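Minutes, gripper comparison meeting, June
Present: Shahla Najafi, Abbas Zamani, Esmaeil Fallahi, Mahtab Daneshvar, and me (Morenike Abubakar, typing). Start 11 am.

Last minutes: fine, except Abbas wants it noted that he never agreed to the Drotel controller, he only agreed to look at it. Noted!

1. Fingertips. Mahtab likes the stiffer Wuremska tips for cloth because they don't splay when you squeeze hard. I still prefer the Flilex ones (softer, and kinder to a thin hem), but I admit I've been using them longest and my hands are used to them. We went back and forth for a while and agreed to run both sets on the same cloths before anybody orders more.

2. Camera view. Shahla went through the hand-held clips with us. Fast turns smear badly toward the edges, and on the grid mat that makes the far lines useless for judging distance. Esmaeil thinks a shorter exposure would fix most of it — Shahla says we'd need more light over the table first. 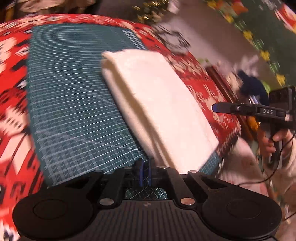
Thick folds are the other headache. When a cloth is doubled over, the tips can go for the top layer or for the whole stack, and we've been scoring both as a grasp. From now on we write down which one it was. Abbas will add a column to the sheet.

3. Budget. 2,000 for spares, and Esmaeil would like the lamp to come out of that too. No objections.

To do: Mahtab, 10 folds with each set of tips. Shahla, exposure test. Me, lamp prices.

Drotel moved to next time, when Abbas has looked at it.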